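3/11/23

Up late, porridge, no milk left so had it with water. Grim. Bus to Gudville missed by a whisker so walked it, 26 minutes, my knee not speaking to me by the end.

Got the tablecloth though! Finally. Chie Oda had told me the shop past the Pillai bakery still had them and she was right. Plastic, wipe clean, trees and sprigs all over, teal stripe down the middle. Wanted the plain one at first but it looked like a dentists. This has a bit of life in it.

Home, cleared everything off the table, post, pens, the radio, that jar of buttons. Wiped it down twice, somthing sticky by the window end, jam I think. Cloth on. Creases like a road map. Tried the hairdryer on low, Mum's trick, better but not perfect. Will drop on its own by January I expect. Hangs down nicely over the sides anyway.

Then a sweep of the floorboards while I was at it. Crumbs, a hairpin, one dead wasp. Didn't do under the bed. Tomorow. Bin still wants emptying, forgot, slippers on by then and not going out again in the dark.

Octavio rang about supper. He's bringing the rice dish, I said fine but use a mat this time, last cloth had a ring melted clean through it. He said that was years ago. It was not.

Must write to Kinitz re the lamp. Also stamps, milk, bin bags. Bed.
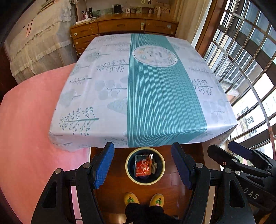

How do you get the fold creases out of a plastic tablecloth?
Lay it flat on the table and go over the folds with a hairdryer on low, smoothing with your hand as it softens, then leave it overnight.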